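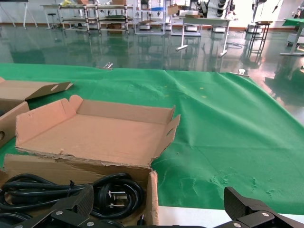 Damper notes, February, car 81

Back from the second test at Stestley and I'm stoked with this one. We went in with the rear end skating over the bumps at the hairpin and came home with a car Nilton says he can lean on. Writing it up tonight while it's fresh, so excuse the spelling.

Started on the old baseline, 10 clicks of rebound out on the rears, tyres from the last round. Nilton Cárdenas did a short run and came in shaking his head. Same complaint as before: fine on turn-in, then the inside rear goes light just as he picks up the throttle. The trace showed it beautifully, a big fat spike in shaft speed right over the patched bit of tarmac.

Run 2: went softer on rebound, left compression alone. Better straight away! He was getting on the power earlier and the wheelspin trace calmed down a lot. Still a bit of float through the fast left, which he didn't love.

Run 3: Yu-ting wanted to try the Dumix bump stops, the shorter ones, and I grumbled about changing too much at once. She was right and I'll happily put that in ink. The float went, and the kerb strike at the chicane that used to rattle his teeth is now barely a bump on the trace.
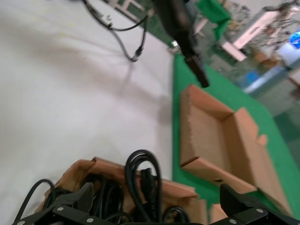 Run 4 was the same car with more fuel, to see if it held together when heavy. It did, mostly. Front ride height wants another look, there's rub on the left guard liner.

Logger: we're sampling the pots at 1000 Hz now and what a difference. At the old rate the spike over the patch looked like noise and we'd been filtering it out, silly us. Files are on the Pikness drive under the test name, raw and filtered, please don't rename them.

To do before Yen:
Rears off and onto the dyno, check they still match side to side
Yu-ting Chien to redo the motion ratio sheet with the new rocker
Trim left liner, measure ride height with driver in
Ask Nilton if he wants the softer front bar (I reckon yes)

Also want to try one more click out on the right rear only. Bit of a hunch, the trace looks lazy on that corner under brakes.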